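4.2 Corpus and annotation

The recordings were drawn from the Koswood tape archive, which holds demos, rehearsal tapes and short-run cassette releases by hardcore and crust punk bands. The archive listed 2,396 tracks at the time the catalogue was exported in January 2022. Tracks were removed if they were spoken intros, if the drums could not be heard over the guitars, or if the tape speed drifted so far that no steady tempo could be fitted to any passage of eight bars. After these steps 1,756 tracks remained, by 171 bands. No band was allowed to supply more tracks to the test set than to the training set.

Tape transfers were made at a single sample rate and stored without loss. We did not apply noise reduction. In early trials, noise reduction softened the attack of the snare drum, and the onset detector then placed the backbeat late by a small but regular amount. Hiss was dealt with later, by setting the detection threshold separately for each side of each tape. Where both sides had been dubbed from the same master, the quieter side was kept.

Beat annotation was done in Tukix, using the two-pass method set out in Section 3. In the first pass the annotator tapped along with the snare and the software snapped each tap to the nearest onset. In the second pass the annotator marked the kick drum pattern by hand and gave each passage one of 6 pattern labels. The labels cover the standard d-beat, the d-beat with a dropped second kick, the straight fast beat, the blast beat, the half-time break and a residual class. Fills of less than one bar were given the label of the passage before them. Fills of a bar or more went into the residual class, along with feedback, false starts and count-ins.
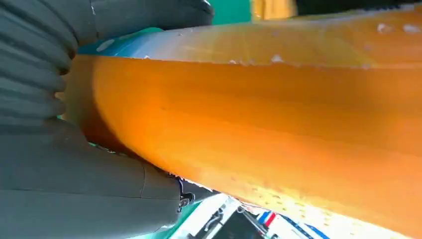

Figure 3. Soft grey gripper fingers closed on a long orange object.

The border between the d-beat and the straight fast beat gave the most trouble. At high tempo many drummers drop kick strokes without meaning to, and a passage which starts as a clear d-beat may lose its second kick within a few bars. Two annotators will often place the change in different bars. We therefore scored agreement on passages and not on bars: a passage counted as agreed if both annotators gave the same label to more than half of its length. Passages which failed this test were passed to a third annotator, Yi-an Song, whose label was final. She worked without sight of the first two labels or of the band name.

Guitar tuning was recorded as a separate field. Many of the bands tuned down by an amount which does not match any whole number of semitones, and the tape transfer adds a further shift. We estimated the pitch of the lowest sustained open chord and stored it as a frequency. No attempt was made to recover the tuning the band had meant to use. Vocals were marked only as present or absent, at the level of the bar.

4.3 Baseline models

Two baselines were used. The first, Clotik, is a template matcher. It cuts the signal into bars using the annotated snare positions, reduces each bar to a low band and a high band, and compares the result with one stored template for each label. It has no trained parts apart from the templates, which are the mean of the training bars for that label. The second, Lim, is a small recurrent network which reads the same two bands but takes the whole passage as input and can therefore use the bars on either side when it labels a given bar.

Both models were given the same split. Bands were assigned whole to training, validation or test, so that no drummer known to the archive appears under the same band name in two parts of the split. We could not rule out drummers who played in several bands. Line-up details on demo sleeves are often missing, or give first names and nicknames only, and we did not try to match them across releases.

Lim was trained with early stopping on the validation set. The loss was weighted by the inverse of label frequency, as the half-time break is rare in this material and would otherwise be ignored. Clotik needs no such weighting. For both models we report the score for each label as well as the mean over labels, since the mean alone hides the weak result on dropped kicks discussed in Section 5.1.

A further run was made with the guitar band masked. The aim was to test whether the models label passages by the drums or by the guitar rhythm that tends to go with them. In this genre the right hand often doubles the snare, and a model may reach a fair score while making little use of the kick drum. The masked run used the same weights, with no retraining, and its results are given beside the full results in the tables of Section 5. Tracks with a solo bass intro were left out of the masked run, as the bass shares its range with the kick and the mask does not separate them.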